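### 3.2 Tabletop coverings and the placement of corded objects

The second part of the study dealt with objects that are normally left in one place on a table and remain attached to a cord. Desk lamps, chargers and small speakers belong to this group. In the household inventory collected at Gorkum, 64 of the 91 tables held at least one such object, and in most of these homes the table was also covered by a cloth, a runner or a woven piece. Earlier work on table arrangement has usually treated the covering as a neutral background. Milošević (Section 2) argues that it affects both where an object is set down and how easily its outline is found again, and the conditions described in this section were chosen to test that claim.

Five coverings were used. Four were plain or striped and are listed in Table 2 under the Neves and Torkik labels. The fifth was a large tapestry with a sunflower motif, selected for its dense pattern and strong changes of color. The object for this condition was a long black speaker bar with an illuminated blue ring at its middle and a thin black cable. Figure 4 shows the bar on the tapestry.

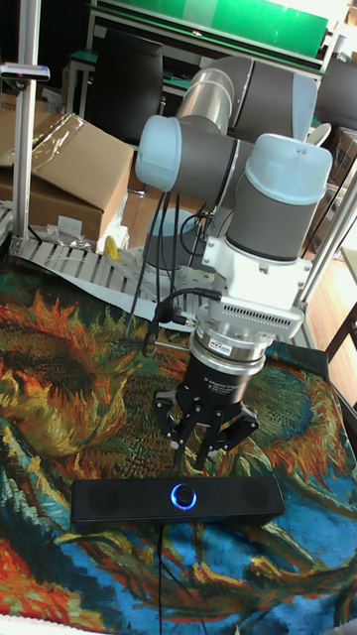
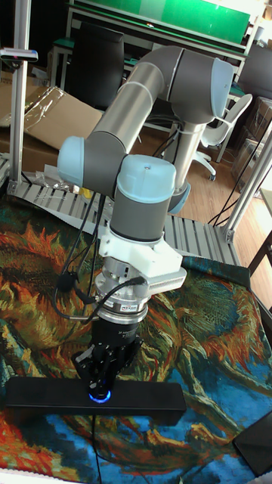
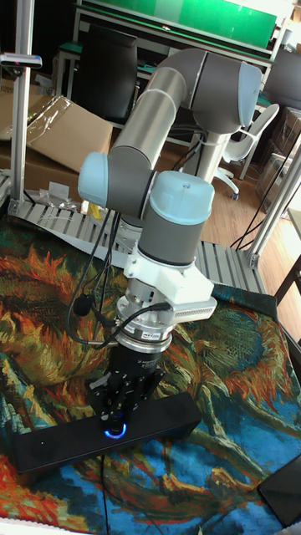 **Figure 4.** Patterned condition: black bar with blue ring and thin cable, on the tapestry.

Placement was recorded with respect to two references: the near edge of the table and the main axis of the woven design. The first reference is common in the literature and allows comparison with the plain coverings. The second was added after the pilot sessions at Skernevness, where participants were found to align objects with stripes and borders even when these did not run parallel to the table. For the tapestry, which has no stripes, the axis was taken from the direction of the selvage.

An object was scored as "aligned" if its long side lay within 5 degrees of either reference. Objects outside this range were scored as "free." Cables were scored separately. A cable was counted as "straight" if it left the table by the shortest path from its point of exit on the object, and as "routed" if it had been led around another object or toward a corner. Slack on the table was measured with a tape once the final position had been accepted.

Two difficulties arose in the coding. A dark object on a dark area of the weave has a poorly defined edge, and the coders disagreed on its corner positions more often than on the plain cloths. The illuminated ring was therefore used as the reference point for position, and the long edges were used for orientation only. The second difficulty was movement of the covering itself. A woven piece can shift when a cord is pulled, which changes the position of the object relative to the table but leaves its position on the pattern unchanged. Trials in which the covering had moved were retained in the pattern-based analysis and removed from the edge-based one.

All sheets were coded once at the time of recording and again in July by Lejla Milošević, working without access to the first set of scores. Disagreements were settled by returning to the tape measurements. Results for the plain and striped coverings are given in Section 4.1 and those for the tapestry in Section 4.2.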